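From the Display Rooms
by Shiyu Wan

Hello again everyone, and thank you for all the kind notes after the July pantry item (I had no idea so many of you had feelings about lentils). I promised the bathroom corner next, and it has been sitting on my list for longer than I'd like to admit, so let's get to it.

Those of you who have been coming to the Trarov rooms for a while will remember that the old basin was a pedestal one, very pretty and no help at all if you had a toothbrush and a hairbrush to put down at the same time. My mother had the same kind in her flat on Guleck Street and kept everything on a kitchen chair beside it, which seemed quite normal to me until I was 22 and rented a place with a proper counter! When we had the chance to redo our corner I asked for two things, a bit of elbow room and a surface that would forgive a splash, and after 3 rounds of samples spread across my own dining table I'm very happy with where we landed.

I spent a good part of Sunday in there with a coffee, fussing over things, and I found myself thinking that a bathroom counter is the one spot in the house where we all start the day, half awake, and yet it gets whatever is left over once the kitchen has had its share of our attention.
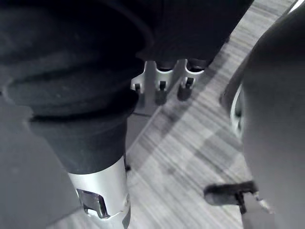
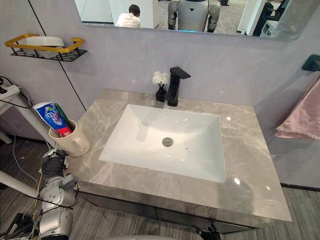 My first rule for any basin counter is to take everything off it and only bring back what you reach for every day. It sounds stern, I know, but give it a week. The rest can go in a drawer or a basket or, in my case, into a shoebox in the hall cupboard marked "maybe", where I have since found two nail files and a hotel sewing kit. We kept one small thing for the pleasure of it, the square black vase with the fluffy white flowers, set just to the left of the tap. They are artificial, and I will defend them, having drowned more real ones than I can bear to tell you about. The black goes with the tap, too, and I like how that stops the white basin and the grey counter from feeling chilly.

The second thing is wiping. A polished, veined surface shows up toothpaste much less than I expected, but the area behind the tap is where the grime likes to settle, so do that bit first while you still have the will. I use a soft cloth, warm water and the tiniest drop of dish soap, and then I go over it all with a dry tea towel. My neighbour swears by vinegar on everything. Please check what your counter is made of before you listen to her, as it can dull real stone quite badly and there's no wiping that off.

Several of you have asked whether a floating cabinet is worth the bother. I think so, mostly for the mopping or vacuuming underneath, though you do need a solid wall behind it and someone patient to put it up. If you're thinking of one, bring your measurements along to the next open morning and we can go through them together. Doors open at 10, the kettle will be on, and there's a tin of ginger biscuits with your name on it if you get in early.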